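# Brolcombe library to reopen study room in November

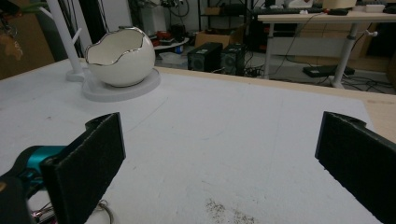

Agnes Myklebust

8/9/24

The second-floor study room at the Brolcombe public library will reopen in November with longer hours and a new booking system, the library said.

The room has been closed while crews replace the ceiling and the old radiators. The rest of the building has stayed open, but patrons looking for a quiet seat have had to share the reading area by the front desk.

Library director Horacio Salinas said the work is on schedule. Painting is finished and the new lights are in. The carpet is the last large item, and it will go down once the heating has been tested.

The reopened room will seat 20 people. Seats can be reserved for up to 2 hours at a time, either online or by phone, and a library card is required. Walk-ins will be let in when there is space. Food will not be allowed, but drinks with lids are fine.

The library received 1,011 replies to a survey on its services last winter. Evening hours were the most common request, Salinas said, followed by more outlets. The room will now stay open until the building closes. Before the work began, it shut at 5 p.m.

Local history files that were kept along the back wall have moved to the basement. Readers who want to see them should ask at the desk. A set of 300 town maps is being cleaned and will not be available until next year.

The small meeting room next door is not part of the project and can still be booked by local groups. Current bookings will be kept.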